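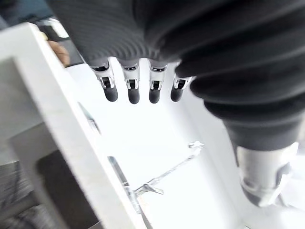 The Eltenia machine labor levy was a proposed tax on firms that replaced paid staff with automated equipment, put before the Eltenian assembly in November by the finance minister, Walid Saab. It would have charged employers 700 crowns a year for each machine "performing the work of a human hand." Drafters never settled what that phrase covered. The bill was silent on conveyor belts, ticket gates and accounting software, which had arguably displaced far more workers.

Background
The governing party presented the levy as a way to pay for retraining. Its main evidence was a ministry paper claiming that 1,487 jobs had been lost to automation in the port district of Drosell. The paper gave no method and did not say over what period the losses occurred. Gebhard Plattner, an opposition member for Drosell, asked for the underlying data three times and received a summary table. Supporters of the bill continued to quote the number as established fact.

Debate
Saab told the assembly that the levy would "ask a fair share of those who gain." Opponents called it a tax on progress, a phrase that did little to explain their own plans for laid-off workers. Nadja Moser, who led the minority bloc, said her side was not obstructing the government, though it had put down 20 amendments, several of them identical apart from punctuation.
Claims of broad public backing are hard to verify. The rally most often cited in support was organized by the governing party, and estimates of its size came from the organizers.

Vote and aftermath
The bill was defeated on 18th April by a margin of 10 votes. Saab blamed outside lobbying but named no lobbyist. Rupert Steiner, a member of the governing party who voted against it, said he had read the definitions section and could not tell who would pay.
A retraining fund was later set up from general revenue. The ministry describes it as a success. It has published enrollment figures but nothing on how many participants found work, and a request for those records by the Drosell district council remains unanswered.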